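3. Materials and setup

3.1 The board

All sessions used the same kind of board. White top, gray strip along the edges, no printing on it. The Vemia sessions in the first round used a bare tabletop and this caused trouble: wood grain gave people something to line things up with, and answers to "next to" drifted toward whichever board seam was closest. So we dropped the bare table after the pilot. Pilot answers are not in any of the totals below.

The board goes down flat, long side to the person answering. We did not fix it to the table. It moves a little over a session and we let it. Anyone repeating this might want to clamp it, though in the Odoi pilot a clamp got used as a landmark ("the block is near the clamp"), so pick your problem.

Wipe between people. Pencil comes off with a damp cloth, marker needs more work. Old lines left behind were the single most common reason for throwing out a trial in Grasden. A faint leftover arc reads as a second circle to some people and then "outside the circle" has two meanings.

3.2 The circle

Drawn by hand, every time, by whoever ran the session. We tried a stencil first. With the stencil people treated the line as a rule, like a line on a ball court, and gave very firm answers about in and out. With a hand-drawn line they were looser, and looser is closer to how people talk about a spot on a kitchen counter or a patch of rug. The Drevo work is about everyday placing words so we went with the hand.

Instructions to the person drawing were short. One stroke, close it, don't fix it. Shapes came out wide, tall, flattened on one side, sometimes with the ends crossing where the stroke closed. We kept all of those. The only circles redrawn were the ones left open, where the gap was wide enough that a person could fairly ask if the inside was still an inside. What counts as wide enough was a judgment call by the session runner and we know thats a weak spot, see 5.2.

Inside stays blank. No dot in the middle, no label. An early version had a center dot and people took it for a target, which turned "in the circle" into "on the dot" for a good share of them.

3.3 The block

A red cube. Plain, same color on all sides, edges slightly rounded. We wanted one thing with no front and no back. Earlier work of ours used a cup, and a cup has a handle, and the handle ends up deciding what "facing" and "beside" mean before anyone has read the question. A toy car was worse.

Red was picked for contrast with the white and that's all. A blue one was used for one afternoon in Vemia when the red one went missing. Answers from that afternoon are kept, no difference we could find, though the count is small.

The cube could sit at any turn. We didn't square it to the board. Half the point of the tilt conditions is that a corner comes closer to the line than a face does, and people who say "touching" seem to go by the nearest corner while people who say "close to" go by the block as a whole. More on this in section 4.

3.4 Procedure

Each person saw a series of placements and picked the wording that fit best, or wrote their own. Choices were in, partly in, on the line, next to, near, away from. Own wording was allowed at any point and was read by two of us separately. No time limit was announced. If an answer took longer than 30 seconds the runner moved on and marked it blank.

We aimed for 2,000 answers across sites. We got to 1,132 usable ones by the end of April, when the Grasden room was given over to other work. The rest is shortfall plus the discards from 3.1. The totals are enough for the main comparison (in vs. next to) and too thin for the finer one (near vs. away), and we say so again where it matters.

3.5 The "outside, turned" condition

This is the one that gave the most trouble. Block fully clear of the line, turned, off to one side and further up the board than the circle. Nobody called it "in", fine. But the split between "next to" and "near" changed with where the circle sat. When the circle was off toward one side of the board, some people measured the block against the board's edge instead, and wrote things like "toward the top" or "closer to the rim then the ring". Those answers don't mention the circle at all, or barely, and our coding sheet had no box for them.

We added one late. Category 6, board-relative. Earlier answers were recoded from the written notes where the notes allowed it.
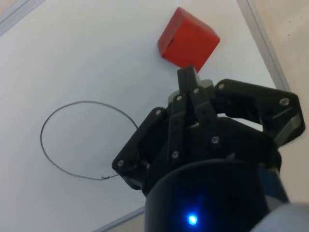 Leonie Straub
Materials and coding, Drevo placing-words study

Figure 1. Outside, turned. Red cube up and to the right of the hand-drawn circle, corners toward the upper left and lower right. Small hooked overlap near the bottom of the circle where the stroke closes. Circle kept as drawn.

The circle in Figure 1 is wider than tall, and a bit irregular. Typical for the set. Under the redraw rule in 3.2 it passes easily, the ends meet and then some. The little loop at the overlap worried us at first (a mark on the line might draw the eye) but people almost never brought it up in their own wording, and when they did it was to say the circle was "closed with a tail".

Worth noting for anyone coding from stills: the angle of view changes how far the block looks from the line. Two of us coded one batch from pictures only and one batch at the table. Agreement was lower for pictures, mostly on near vs. next to. In and out held up fine. We'd suggest coding at the table where possible, and if not, keeping the gray edge strip in view so there is something to judge the tilt by.

Block turn was not recorded as a number, only as square or turned. In hindsight a rough angle would of been cheap to write down. Left for the next round.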